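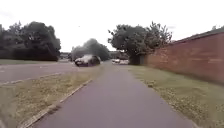
Bare patches in grass strip between footpath and road

Posted by Linnea Engebretsen, 28 Oct 2021
Category: Lawns and outdoor areas
Viewed 423 times

We have an asphalt footpath running past our place with grass on both sides of it. The side away from the road is a wide piece of grass that goes over toward a tall brick wall. The other side is a narrower strip with a concrete curb, and then the road. I look after both sides under an arrangement with our residents' association, which mostly means I mow it and get the emails.

The strip by the road is the problem. It is thin and patchy, part green and part straw colored, with bare spots all through it. I put down a bag of Giltorance general lawn seed in spring, raked it in, and watered for two weeks. Some of it came up, then most of that was gone by the end of summer. The soil is hard. I can push a screwdriver in maybe an inch before it stops.

The path itself is fine and I don't want to disturb it. No digging machines, and I can't run a hose across the path all day because people use it. The strip measures 141 feet long for the part I'm responsible for.

What I want to know is whether it is worth seeding again now or waiting, and whether I should be using something other than regular lawn seed. I would also take suggestions for replacing the grass with something else if it isn't too expensive. We do get road salt here in winter.

Sundqvist
Member, 17 posts

I have a strip like this, also between a walk and a curb, and I went through the same thing with seed that came up and then died.

Your screwdriver test tells you most of it. The soil is compacted. Builders usually leave gravel and leftover base material along a curb and put a thin layer of topsoil over it, so the roots have nowhere to go. It heats up from the pavement on both sides and dries out much faster than the wide side will. Seed will sprout in it if you water, but it won't get through July.

What I did:

Went over the whole strip with a manual core aerator, the kind you step on. A garden fork does not do the same job, it just pushes the soil sideways. Do it a day after rain. It took me most of an afternoon.

Spread half an inch of screened compost and worked it into the holes with the back of a rake. Don't go thicker than that or the strip ends up higher than the path and the dirt washes onto the asphalt every time it rains.

Seeded with a tall fescue mix. Fescue roots go down deeper than bluegrass and it handles dry spells better. For the curb edge look for a mix with some salt tolerance. Slender creeping red fescue and alkaligrass are the two names to look for on the label.

On timing, I would not put regular fall seed down this late if you are somewhere that gets road salt. It may sprout and then get killed by frost. Either wait for spring, or do a dormant seeding, where you put the seed down once the ground is cold enough that it won't sprout until things warm up. Where I am that means December. Aerate now while the soil is still soft and leave the seed until then.

In spring, before it gets going, give the first foot next to the curb a few long soakings to wash the salt down. I skipped that the first year and lost that edge again.

Also set your mower up to 3 inches and leave it there. I was cutting much shorter than that and it was a good part of my trouble.

Drotum

just put gravel down. no mowing

Lokiseo
Member

I'd be careful with gravel next to a footpath. It gets kicked onto the asphalt and people slip on it, and then you are out there sweeping. Some towns don't allow it along a road at all. Check who owns the strip before you change it to anything besides grass, and that goes for planting too. Ours turned out to belong to the town, and they wanted everything kept low so drivers could see.

If they say yes, white clover mixed in with the fescue is cheap and fills in the thin places. It stays greener than grass in a dry summer. It doesn't like salt much, so keep it toward the path side and leave the curb side to the grasses Sundqvist listed. Creeping thyme gets suggested a lot but plugs for a strip that long will cost you more than you think, and mine died out wherever people stepped on it.

I agree with aerating first. Any seed you put on it the way it is now will do what the last bag did.

Linnea Engebretsen

Thanks. I'll rent the aerator and ask the association who owns the strip before I buy any clover. My mower was set at two inches, so I have raised it.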